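How to Test Whether a Robot Can Do a Household Chore Yet

By Yayra Dogbe
January
Filed under: Home Robots / How-To
6 min read

People ask me whether a machine can clean a bathroom yet. The useful reply depends on which part of the bathroom, and on who sets things up before the machine starts. This page covers how to test one chore so that you end up with a result you can trust. It works for a simulator on a desktop computer and for a real two-armed robot on the floor of a shop. The steps are the ones Rasmus Eglītis and I used at Barnero when we compared two control programs, Videll and Trernitz, on jobs at a bathroom sink.

1. Pick one chore and write it down

"Clean the sink" is too big. Break it into jobs with a clear start and a clear finish. For a sink, try these:

- Pick up an item lying near the basin and put it on a shelf.
- Turn the faucet lever on, then off.
- Wipe the rim from one side to the other.
- Hold an item in one gripper and scrub it with a brush in the other.

Write one sentence for each that says what done looks like. For the faucet job ours was "lever fully open, then fully closed, nothing else moved." We left out the last three words the first time and had to redo a full day of runs.

2. Start in simulation

Build the room in a simulator before you use real parts. A sink, a faucet, two walls and a floor are enough. Add a few things that have no part in the job, such as pictures on the wall or furniture nearby. A program that only works in a bare room will not be much use in a house.

Check the starting positions before you run anything. Objects in a simulator can begin above a surface and drop when the clock starts, or begin partly inside another object and shoot across the room. Let the room settle for a couple of seconds, then save that as your starting point.

3. Vary the start

Move the robot base a little between runs. Move the item too, and turn it. We used 42 starting layouts for each job and gave both programs the same ones in the same order. If you only change the layout when a run fails, your score will come out too high.

4. Set a time limit

We allowed 100 seconds for each attempt. A person can work a faucet in two. The limit is generous, and it still ends a good many runs in which the arms hover near the sink without touching it. Count those as failures and note the reason.

5. Record why each run failed

Use a short list of causes and stick to it. Ours had five:

- Missed the grasp
- Grasped, then dropped
- Hit the sink or wall
- Ran out of time
- Finished, but moved something else

After 1258 runs the list told us more than the scores did. Picking up a solid item with a plain shape went well for both programs. Missed grasps were mostly on small items close to the rim, where there is little space for the fingers. Two-handed scrubbing was poor with either program. Wiping looked good on screen, but our simulator does not model dirt, so all we could say is that the cloth passed over the rim.

6. Repeat a small set on the real machine

Take the jobs that did well and repeat them with hardware. Keep the water off for the first session. Stand where you can reach the stop button, and have a second person take the notes. Expect lower scores. Faucet levers are stiffer than the simulated ones, and wet ceramic is slippery.

Plan for setup time. Our first real session took 45 minutes to prepare, and we got through nine attempts.

7. Report it plainly

Give the job, the number of attempts, the number finished, and what a person had to do before and after. If somebody reset the room by hand each time, say so. A robot that needs a helper beside it may be worth having in a shop. In a home it saves very little work at present.

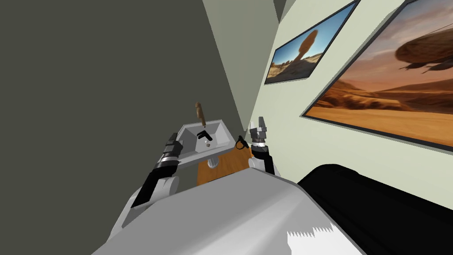
Can a robot take over cleaning a bathroom sink today?

It can manage parts of the job, such as moving a solid item or working a simple lever, if a person sets up the room and stays close by. Scrubbing and handling small items near the rim still fail too often to leave a machine alone with them.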